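Old Office Computers: Fix, Strip or Toss?
Project report, Intro to Materials and Waste

I picked this topic because my high school threw out a whole closet of desktops the year I graduated, and it bugged me! So when we got to choose our own question, mine was: what do small businesses do with computers they're done with?

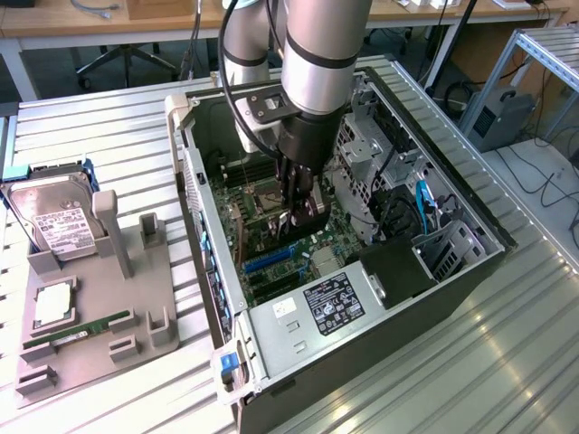
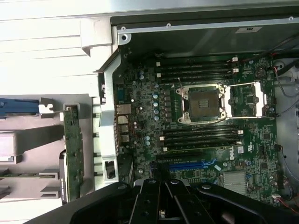

I wrote a short survey (seven questions, which was still too many for some people) and sent it to 65 businesses in Nivberg. I got 32 answers, way more than I expected. Most came in after I sent a reminder on a Monday morning, so if you ever do a survey, send the reminder.

The biggest surprise was storage. Lots of offices don't throw anything out, they just keep it in a back room for years. One print shop told me they had machines older than me back there. The main worry was the hard drive. People didn't know how to wipe one, and they didn't want customer files wandering off.

Next I called Bidbridge, the resale place out by the highway. They only take lots worth $300 or more, and that leaves out pretty much everybody with two or three old towers.

My survey has a big hole in it: I only asked in English, and I skipped restaurants completely. If I did it over I'd go door to door on Guder Street and ask to see the back rooms.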